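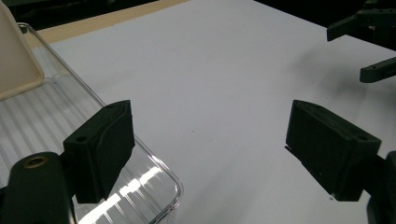
Okay so it has been ages since I put anything up about Nenesura, and a few of you have been asking (thank you, I love that anyone reads these!). Short version: both grippers are together, both of them open and close the way they're meant to, and I've been hogging the big table at Pivavum most evenings since September.

For anyone new, Nenesura is my two-handed setup. I hold one gripper in each hand, squeeze, do some fiddly little job, and the tracking markers on top tell the computer where my hands went. Eventually there'll be an arm that copies it all. Eventually!! The arm is still a box of motors under my desk at home, so don't get too excited.

The fingers are version five. Versions one through three were way too skinny and bent like liquorice, and number four I printed mirrored by mistake (twice, don't ask). I've gone chunky this time, dark green because Bortolotti had a big roll of it marked down to $49 and I'm not made of money. It's a lovely colour in daylight and nearly black under the workshop lights, which I sort of like. You can feel the layer lines if you run a thumbnail down the side. I could sand them but I'm not going to.

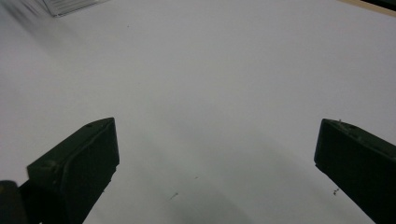
The pivots gave me the most grief. My first go was plain screws through printed holes, and after more than 200 squeezes the holes had gone oval and everything wobbled like a shopping trolley. So I drilled the lot out and put brass in. Soldering iron at the low setting, press slowly, keep it square, then leave it ALONE while it cools. I wrecked one arm by poking at it too early. They move beautifully now though, no slop I can feel, and I caught myself sitting on the couch just opening and closing one through a whole movie.

Foam on the pads was the other big change. Bare plastic was hopeless on anything smooth, it just skated off. I glued on black foam and trimmed it with a blade that should've been thrown out in about 2000, so the edges are pretty ragged. I'll redo them when I can be bothered. The grip is so much better that I keep putting it off.

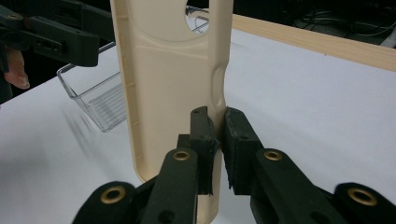 Edge grip, just below the notch. Please ignore my foam trimming.

What I've been practising is really boring to watch: pick a thing up, hold it over the ribbed plastic tray, put it down, go again. I did 32 goes in one sitting and my forearms were cooked. The thumb position on the handle needs a rethink, I reckon a bit more of a flare near the bottom would help, and the cables want to be longer because they tug at my wrists when I reach across. 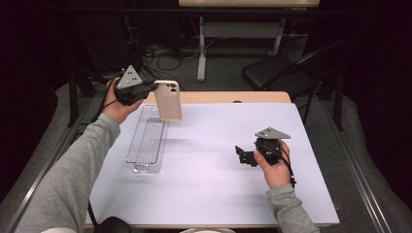

Phone in the left gripper, right one open, grey sleeves because Pivavum is freezing at night.

Next up is the handle redesign, then a proper look at the cable lengths. I'm also thinking of hauling the whole lot over to the Watance maker day if I can work out how to pack it without snapping a finger off. If you've carted printed parts around in the back of a small hatchback and have a favourite box or foam or old doona method, leave me a comment!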